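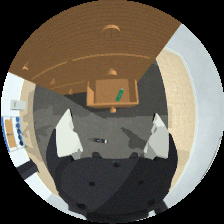
*A wooden cabinet with a drawer open. Cabinets, dressers and sideboards will be accepted at the Li Street depot from May.*

**Drumatgate to open furniture reuse depot on Li Street**

The Town of Drumatgate will open a furniture reuse depot on Li Street in May, giving residents a place to drop off household furniture in usable condition and allowing other residents to collect it at low cost or free of charge. The depot will operate under the name Bunance and will take over from the reuse corner at the landfill, which closes when the new site opens.

Council approved the depot as part of this year's solid waste budget. The Town has leased the former flooring warehouse at 445 Li Street for three years, with an option to renew. The building has a loading bay at the rear, a public entrance facing the street and a small repair room on the east side.

Hamisi Mabula, Director of Waste and Recycling Services, said the move responds to long-standing concerns about the condition of furniture left at the landfill.

"The reuse corner was an outdoor slab with a roof over part of it," Mr. Mabula said. "Good dressers and tables were dropped off in the morning and were not worth taking home by supper if the weather turned. We have had requests for an indoor space for many years, and the lease on Li Street came up at a price the Town could manage."

Staff reported to Council last fall that bulky furniture makes up a growing share of what arrives at the landfill tipping face, and that much of it is solid wood. The report noted that wooden case goods, a term covering cabinets, dressers, bookcases and sideboards, are the items residents most often ask to leave for reuse and also the items that suffer most from being stored outside.

**What will be accepted**

The depot will take tables, chairs, cabinets, dressers, bookcases, desks, bed frames and sideboards. Items must be structurally sound and free of mould. Missing knobs, loose hinges, scratches and sticking drawers are acceptable. Furniture must be empty, and residents are asked to check the backs of drawers before dropping off.

Mattresses, upholstered sofas, cribs and large appliances will not be accepted at Li Street. Those items may still be brought to the landfill, where the regular bulky item charges apply. Cribs are excluded whatever their age or condition.

There is no charge to leave an accepted item. Each household may drop off up to three pieces per visit. Landlords and property managers clearing a unit must book ahead, and commercial loads will be directed to the landfill scale.

Staff at the loading bay will look over each piece before it is unloaded. Where a piece is turned away, the resident will be given a slip allowing it to be brought to the landfill that same day at half the usual charge.

**Collecting furniture**

Any Drumatgate resident may collect furniture during public hours on showing proof of address. Most pieces will be priced between a few dollars and the top price of $300, which will be kept for large items that have been repaired or refinished. Small items such as stools and side tables will be free.

Residents referred by a social service agency will pay nothing for any item. Brittany Sawatzky, Manager of Community Supports, said the referral process was designed with people moving out of shelter or temporary housing in mind.

"A family may have keys to an apartment and nothing to put in it," Ms. Sawatzky said. "The caseworker sends us a one-page form, and we set a time for the family to come in and choose. They will see the same floor and the same stock as everyone else. That was important to the people we consulted."

Referred households will also be able to have furniture delivered within town limits. Delivery will be carried out by Juvero, a local moving company, under a one-year contract. Other residents may arrange delivery directly with any mover or rent the depot's two hand carts for short trips, on payment of a deposit.

Pieces may be held for up to two days once paid for. Items not picked up in that time will return to the floor and the payment will be refunded.

**Repair room**

The repair room will be run by Zachary Lavoie, who has been hired as the depot's furniture technician. Mr. Lavoie previously worked in a cabinet shop in town and taught evening woodworking at the high school.

His work will consist mainly of regluing joints, replacing hardware and correcting drawers and doors that no longer close. The depot will not strip paint from older pieces. Painted furniture thought to date from a period when lead was in common use will be set aside for testing, and any piece that tests positive will not be released to the public.

"Most of what comes in needs very little," Mr. Lavoie said. "A drawer that sticks usually wants a bit of wax on the runners. A loose knob wants a new screw or a sliver of wood in the hole. People put up with those things for years and then throw out the whole dresser."

Residents with spare knobs, hinges, drawer pulls and runners are invited to bring them to the front counter. Hardware should be bagged or boxed, with matching pieces kept together where possible.

A series of evening repair sessions is planned once the depot has been open for a full season. Registration details will be published with the fall recreation guide.

**Anchoring tall furniture**

Every cabinet, dresser and bookcase leaving the depot will be supplied with an anti-tip kit at no cost. Kirsten Nguyen, Fire Prevention Officer, asked that the measure be included when the project was under review. She recommends that tall furniture be fastened to a wall stud, that heavy belongings be kept in the lowest drawers, and that televisions not be placed on dressers in rooms used by young children.

"An older dresser can feel very solid until two or three drawers are pulled out together," Ms. Nguyen said. "Fastening it takes a few minutes with a screwdriver, and the kit has everything except the tool."

Printed instructions will be handed out with each kit. Residents who are unable to install one, or whose landlord has questions about the wall fixing, may call the fire hall for advice. Kits will also be available on their own at the front counter while supplies last.

**Parking and access**

Some neighbouring businesses raised the matter of parking at the public meeting held on the lease. Raíssa Cordeiro, who owns the bakery opposite the site, told the meeting that trucks already stop on Li Street in the early morning and that any more would block her deliveries.

The Town has since agreed that all drop-offs will use the rear lane, entered from the north end, and that the loading bay will not open before 9 a.m. Signs will be placed at both ends of the lane. The curb space in front of the public entrance will become a 15-minute loading zone for residents picking up furniture.

Ms. Cordeiro said she was satisfied with the change but would be watching the first few weeks closely.

The public entrance is at street level and the sales floor has no steps. An accessible parking space will be marked beside the entrance before opening.

**Closure of the landfill reuse corner**

The reuse corner will stop taking furniture when the depot opens. Bicycles, lumber offcuts and garden tools will continue to be accepted at the landfill for now, and staff will bring a separate report to Council on where those items should go in the long term.

Public hours for the depot will be posted at Town Hall, at the library and on the Town's website ahead of opening. Questions about accepted items may be directed to Waste and Recycling Services. Agencies wishing to make referrals should contact Community Supports for a copy of the form.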